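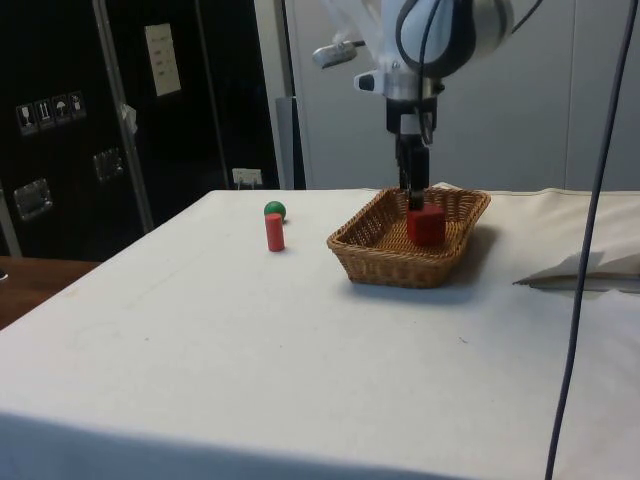

How to Put Together a Shape Basket for Toddlers

If you have a little one who loves dropping things into other things (so, any little one at all), a shape basket may be the best ten minutes of prep you ever do. You need a basket, a few solid shapes and a clear spot on a table. I have made more of these than I can remember and I still get excited when I find a good new piece to go in one!

I started with a plastic set from Flendance that had 52 pieces, and it was far too much. My daughter tipped the lot on the floor and walked away. The next morning I put out only a cube, a cylinder and a ball, and she stayed with them all through breakfast cleanup. I have kept to small numbers ever since.

What you need

A low, open basket. Rectangular is my favorite, with sides that slope outward so small hands can get in from any direction.
One cube, one cylinder and one ball, all easy for your child to grip and all too big to fit in the mouth.
A plain white tablecloth or an old sheet.
A second, smaller container for later on (optional).

Choosing the basket

Woven baskets are lovely for this. They are light, they make a nice soft sound when something lands in them, and the weave gives children something extra to run their fingers over. Go around the whole rim with your own fingertips first and feel for ends that poke out. Snip those close and rub them down with fine sandpaper.

Look at the bottom, too. A flat bottom lets a cube sit square and a cylinder stand up, and a two-year-old will want to try both. The one I use came from Handetti, and I like that the sides are low enough to see over from a booster seat.

Choosing the shapes

Try to get pieces that are close to each other in size, so the shape is what your child notices. Color is up to you. I like two pieces in the same color and one in another, and red and green show up wonderfully against white cloth. With a matching pair you get a second game for free: "Can you find the other red one?"

Measure everything before it goes on the table. A small-parts tester is cheap and worth keeping in the drawer, and anything that fits inside it stays out of the basket until your child is older. Stay close by during play as well, whatever size the pieces are.

Setting it up

1. Spread the cloth and smooth it out with your palms. Wrinkles send the ball off in surprising directions.

2. Put the basket down with a long side facing your child. Leave plenty of open cloth in front of it.

3. Stand the cylinder on its flat end in front of the basket and set the ball to the left of it, with a bit of space between the two.

4. Begin with the cube. It won't roll, it's easy to hold, and flat sides give a good grip. Lift it high enough to clear the rim, and go slowly so your child can follow it.

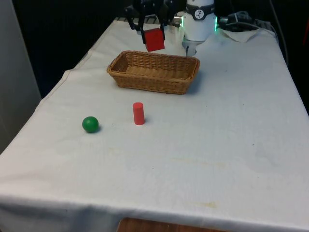

The red cube above the back rim, with the cylinder and ball out in front.

5. Say very little. "Cube. In." is plenty. Then take it out again and say "Out." Pause, and see whether a hand comes reaching for it. It usually does!

6. Once the cube is going well, offer the cylinder, and keep the ball for last. The ball is the funny one - it wanders off, it gets chased, and it makes everybody laugh.

If your child would sooner stack the cube on the cylinder, or carry the basket around on one arm like a shopper, let the lesson go. They'll come back to it.

Ways to change it up

Turn the basket so a short end faces your child. The same job suddenly takes a different reach.

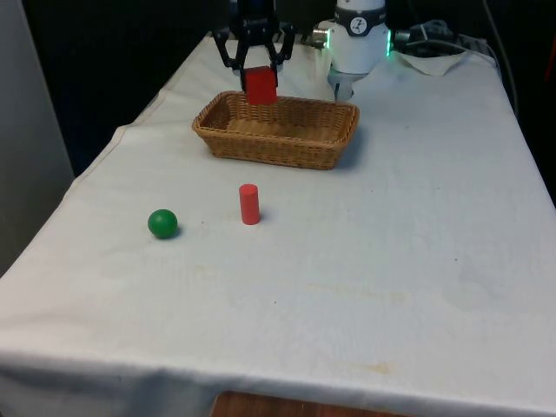

Another good change is to play it backward. Start with all three shapes inside and ask for them one at a time by name. Zuzanna Stępień, a reader with twins, wrote to me last March that hers take turns being the "shopkeeper," and we have been playing it that way at our house too.

For older kids, put a dish towel over the basket and have them reach under and guess by touch. The cylinder is harder than you would think, especially if the flat end is the first thing they find.

Cleaning and storage

Wipe solid pieces with a damp cloth and let them air-dry before they go away. Shake the basket upside down outdoors, or use the brush end of the vacuum on the weave. I fold the cloth, lay it in the bottom and set the shapes on top, and the whole thing lives on a low shelf where my daughter can fetch it herself.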